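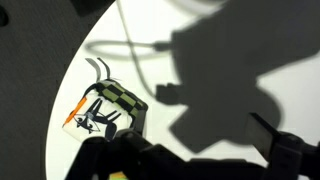

Hiring at Prindwood: what the school wants from new teachers
2024-02-28

Prindwood School opened applications this week for teaching posts in math, physics, English and the lower grades. Ilham Abou Zeid has run recruitment there for 6 years and reads every application herself before it goes to a department head.

She said the most common problem is the cover letter. "People send us the same letter they sent to ten other schools. Sometimes the other school's name is still in it. I don't throw those out, but they go to the bottom of the pile."

A teaching degree is required for all posts. For the upper grades the school also asks for a degree in the subject. Experience helps, but Abou Zeid said new graduates should apply. "Two of the people we hired last time had only done student teaching. They gave good demo lessons and that settled it."

The demo lesson lasts 50 minutes, the same as a regular class period, and is given to real students. Candidates get the topic a few days ahead. Abou Zeid sits in the back with the department head.

"I watch what happens when a student gives a wrong answer," she said. "Some candidates just move to the next hand. I would like to see them stay with it for a minute."

Slides are allowed. One candidate last year lost the projector early on and taught the rest from the whiteboard. She was hired.

Interviews will be held in April at the Komis Street building, where the lower grades are taught. Teachers who join the upper school will work at the Benkirane campus across the river. A shuttle runs between the two in the morning and again after the last period.

Asked about pay, Abou Zeid said the scale is sent to everyone who is called for interview. Staff who move from another city can claim up to 2000 dollars toward the cost, with receipts. "Ask about it before you sign. People forget and then it takes months to sort out."

Applications should include a resume, copies of certificates and the names of two references. They can be left at the front office or mailed to Prindwood School, 2669 Trondorine Road. Candidates who are not called this time may apply again next year.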